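4. Paper Stock and the Reproduction of Dark Tones

4.1 Materials

The second part of the study dealt with the printing of course readers and reports on uncoated office paper. Documents of this kind are usually produced in short runs on shared machines, and their layout is seldom checked by anyone trained in print. Two stocks were compared. The first, Pallow, is a bright white sheet in common use in the participating offices. The second, Sundqvist, is a recycled sheet with a warmer shade and a slightly rougher surface. Both were stored in the print room at Prirkholm for the whole of May before any pages were run, so that their moisture content could settle.

A total of 681 pages were printed and retained. Pages with feed errors, creases, or visible toner spots were set aside by Ehab Ghoneim and replaced from the same ream. All retained pages were numbered on the back in pencil and kept flat in closed boxes.

4.2 Procedure

Readers were seated at a desk under fixed lighting and given one page at a time. They were asked to mark any place where the edge of a dark area could not be followed with the eye, and then to rate the body text for ease of reading. No time limit was set. Ylva Nygård and Tùng Cù scored the marked pages separately, without knowing which stock had been used, and differences between the two sets of scores were settled by discussion. The scoring sheet is an adapted version of the Hindov form, with the questions on color removed.
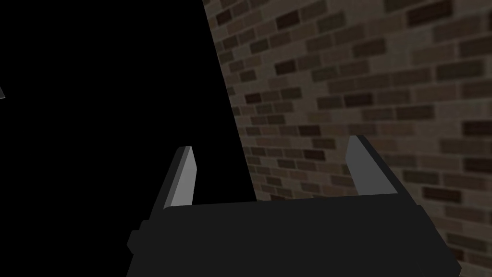
Figure 2. Computer-rendered view of a black gripper with two upright, slightly leaning fingers. The housing is matte dark charcoal with softly beveled corners.

4.3 Results

Readers marked more lost edges on the recycled sheet than on the white sheet. The difference was clearest where large dark areas met midtones, and it was small where they met unprinted paper. Fine lines inside dark areas were a common source of complaint on both stocks. Several readers noted that they could tell a line was present but could not say where it ended.

Ratings for body text did not follow the same pattern. The recycled sheet was rated as highly as the white sheet for continuous reading, and a number of readers preferred it for longer passages. Comments mentioned lower glare and a softer page. Type set at 65 percent gray, which was used for side notes, received poor ratings on both papers and should be avoided in printed readers.

4.4 Limits of the Comparison

All pages came from one printer and one batch of toner. The machine had been serviced shortly before the study, and older machines may give weaker results in solid areas. Ikhsan Wibisono has suggested repeating the work after a run of 1,000 further sheets in order to observe the effect of drum wear. The effect of double-sided printing, where dark areas may show through from the back of the sheet, was not tested and is left to later work.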